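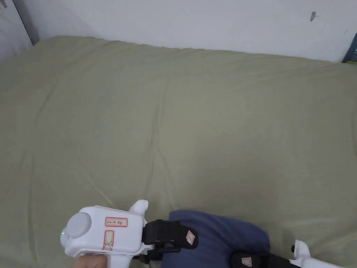
Photo: Tavares / Dovel blog

Dovel LED Controller – Your Questions

Last updated August 2026

I get a lot of email about the Dovel board, and plenty of it asks the same things, so I've collected my answers in one place. If yours isn't on the list, the contact form still works!

Which LED strips can I run?
Anything addressable that runs on 5 volts and takes a single data line. Strips with a separate clock line need the bigger board, the Irnura, and no, there's no adapter (I tried to make one and it was ugly).

How many LEDs can one board handle?
The firmware stops at 738. You can chain them on one output or split them over both, and the limit is the same either way. My own long run is 441 LEDs along a hallway ceiling and the fades look nice and smooth.

Can I power the strip from the board?
A short piece, sure. For anything longer, please wire the strip straight to your supply and run only data and ground from the Dovel. The traces on the board are thin and I'd hate for you to cook one.

Do I really need to connect the grounds?
Yes! This is my most common support email by a mile. If your strip flickers or shows random colors, check the ground between the board and the supply before you change anything else.

My first LED works but the rest are dark. What did I do?
Look for the little arrows printed on the strip. Data has to go in at the tail end of the arrow, and it's really easy to cut a piece and solder to the wrong side. If the arrows are right, try cutting off that first LED and starting from the next one – sometimes its output is dead.

Why are there 2 buttons?
The left one steps through the patterns and the right one changes brightness. Hold both while you plug in the board and it goes back to factory settings, which also wipes any patterns you saved, so copy those off first.

Can I write my own patterns?
You can, and I wish more people would. Patterns are plain text files that you edit in Prirden, my free editor, and send over USB. The sample folder has a slow sunrise one that's a good place to start poking at things.

I bought my board before April. Can I get the new firmware?
Yep, it's the same chip. Open Prirden, plug in the board and choose Update. Leave it alone until the status light goes solid green (mine always feels like it takes forever).

Is it OK to use outdoors?
Only in a sealed box. The board has no coating on it, and a waterproof strip doesn't help the part it's plugged into.

Do you sell the case file?
It's free on the downloads page. Print it in a light color if you want the status light to show through the lid.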